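Hurkden Study Room Refresh: Progress Report, Fri 21 March
Prepared by Parvathi Shenoy for Satish Kandasamy
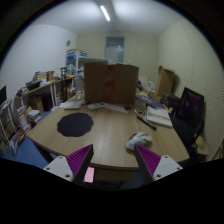

Desk in the study room, with a cardboard box at the back and a notebook or book and a mouse on the right.

The desks are in and people are using them already! We went with the light wood-grain tops with rounded front corners, and I'm so glad we did, as the room feels much friendlier against the blue floor. Revathi Naidu has been sorting desk by desk (pens, papers, folders, mice, the odd mystery item) and boxing up whatever doesn't belong to a regular spot.

Of the 92 boxes on the Kunis list, all but 20 have been gone through. Marek Kolář is taking those on next, starting with the old course books.

Spending is on track. We have $900 left in the furnishing line and would love to put up to half of it toward shelving, so that boxes can come off the desktops for good. Annapurna Murthy has a quote from Florkelar and will send it over separately.

Still open: 2 desk lamps on back order, and labels for the shelves once we know the layout. We'd need your okay on the shelving before the April order goes in.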